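Pinza manual de captura Lirnley – ficha del producto y apuntes de la jornada de puertas abiertas

Referencia: 739
Se vende por parejas (izquierda y derecha)
Disponible con entrega en septiembre

Llevaba meses vendiendo esta pinza por catálogo y tenía muchas ganas de verla trabajar de verdad, así que cuando Anselmo Tamayo me invitó a la jornada de puertas abiertas de Plarkwood me apunté el primero. ¡Qué mañana tan entretenida! Llegué con 40 preguntas en la libreta y Anselmo me las fue contestando casi todas (las de facturación me las sigue debiendo).

Lo que más me gustó es que se trabaja de pie, con una pinza en cada mano, y que las tareas son de lo más corriente: sillas de oficina, una toalla, cosas de cualquier casa – nada de piezas de laboratorio. 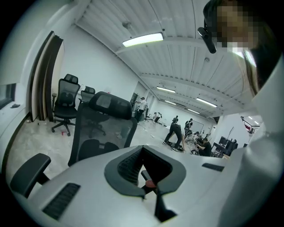
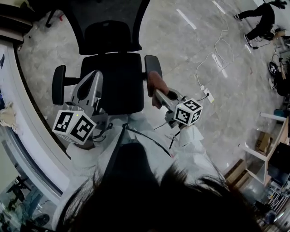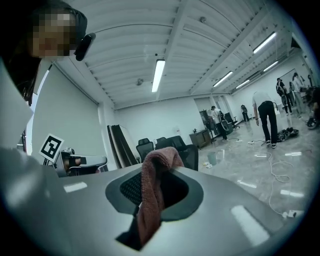
La pareja de pinzas frente a una silla de oficina, en la segunda foto; en la tercera, una pinza con la toalla rosa.

Yo también probé, claro. Los primeros minutos agarras todo con demasiada fuerza y luego te vas soltando (a mí me costó más la izquierda, que soy diestro cerrado). Según Anselmo, una sesión normal en Plarkwood dura 85 minutos con una pausa en medio, y a mí me parece bastante: acabé con los antebrazos cargados.

El maletín Prukham se pide aparte. Caben las dos pinzas y los cables, aunque hay que enrollarlos con paciencia.

Garantía y reparaciones: las lleva el taller Chávez. Tenéis 90 días para cambiar la pareja si no os convence el agarre – escribidme antes de enviarla y os mando la etiqueta.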